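# Sarnar kitchen set: collecting demonstrations

Notes and a picture from the kitchen table at Sarnar. Zamfira Ardeleanu runs the sessions and keeps the episode log. The aim is a set of 2000 demonstrations of ordinary kitchen jobs, split into tasks of 200 each, for training the Plaltiritz policy.

As of 17th February we have 214 episodes that passed review. The first task is finished and the second has just been started. Each episode begins with a spoken instruction, typed up afterwards, and ends when the operator presses stop. Episodes with a dropped object are kept but tagged, so they can be left out of a training run or used on their own.
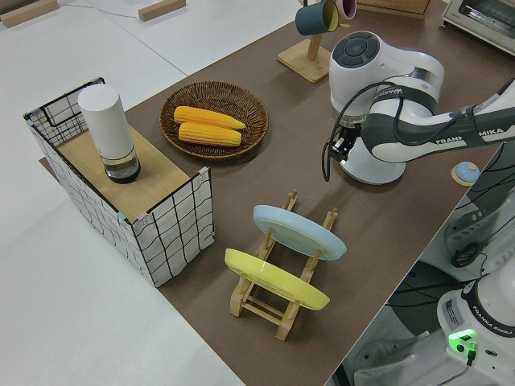 Props are moved between episodes, never during one. We change the layout fully after every 50, and the operator swaps at the same point. Earlier sets were recorded with everything in one place, and the policy trained on them went to the old position of the plate whatever the cameras showed it.

**The arm.** Franka Emika, with a black two-fingered gripper. Joint positions and gripper width are saved with the video.

**Plates.** Light blue and yellow, in the wooden rack. Instructions name the colour.

**Mugs.** Teal and pink, on the mug tree. The handle direction is changed by hand.

**Corn.** Two cobs on the woven plate. Either one counts as correct unless the instruction says which.

The next review is in April. Requests for the raw files go to Zamfira.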